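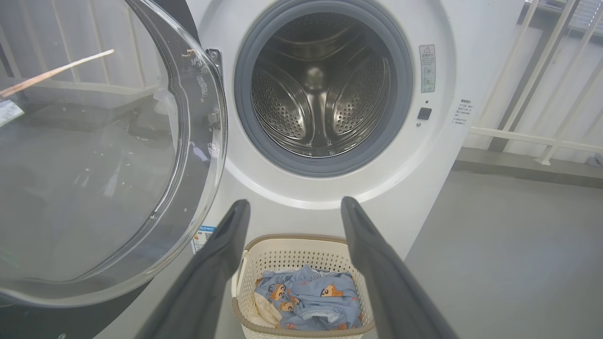 April, 4:10 pm

Holiday treat survey, second pass. The Rerneo export came to 2,677 replies. Dropped 246 with no state filled in. Kept the ones that ticked two treats and split the vote.

- Gingerbread still ahead in the Brenari panel, fudge second.
- 761 people skipped the "homemade or store-bought" question. Wording is bad, rewrite before the next round.
- "Nitik" typed in the Other box about 25 times. Looks like a brand of wafer, coded as cookie for now.

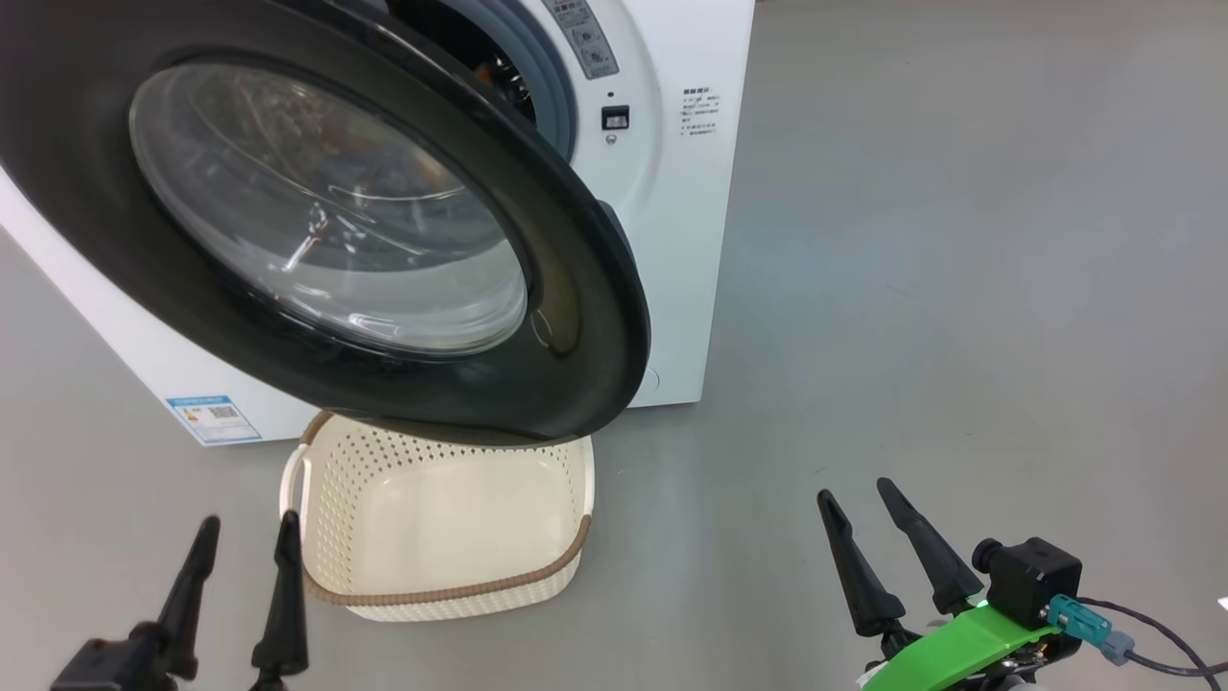 Washer, door open.

State table not rerun yet. Liepiņa file has the old weights in column F, don't use it. Still need to merge "egg nog" and "eggnog".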